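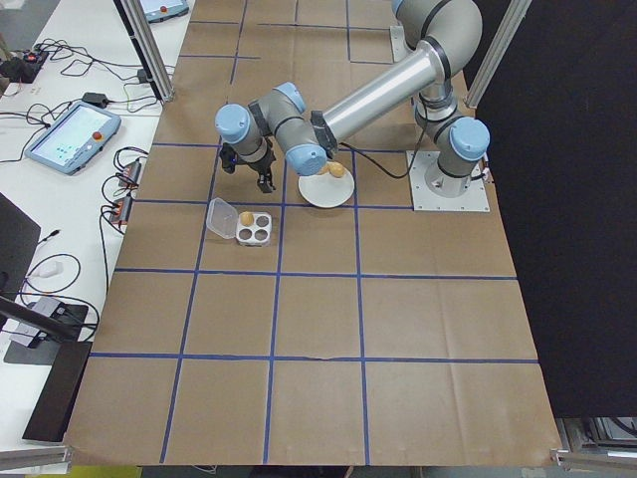
Can a shared workshop build handle eggs without force sensing? Mostly, if the grip width is set by hand and the approach is slow.

3.2 Egg transfer

Setup is the Trostance bench, same as 3.1. Brown kraft paper over the table, blue tape grid on top so we can put things back in the same square after every run. Cheap, works fine. Paper creases after a while – replaced it once, in June.

Task: eggs between a round plate and a four-cup tray with a clear lid (Fig. 1). Lid stays folded back flat for all trials. We ran 200 trials with the Lorno grip script and 100 with the older Sonier one, same speed limit for both. Fingers open, pointing straight down, then close to a fixed width. No vision on the gripper itself.

Fig. 1. Egg task on the taped grid. One egg in the tray's upper-left cup, two on the plate, gripper open.

Failures were nearly all at release, not pickup. Egg touches the rim of the cup, tips, rolls. Lowering the release hight by 3 mm helped more than any change to grip width. The cups nearest the lid hinge were worst – wrist has to turn further and the cable drags a bit.

Grid squares were measured by hand with a steel rule, so expect small offsets between sessions. Khondokar calibration was re-run after each tape change. Logs for for both scripts are kept with the build notes.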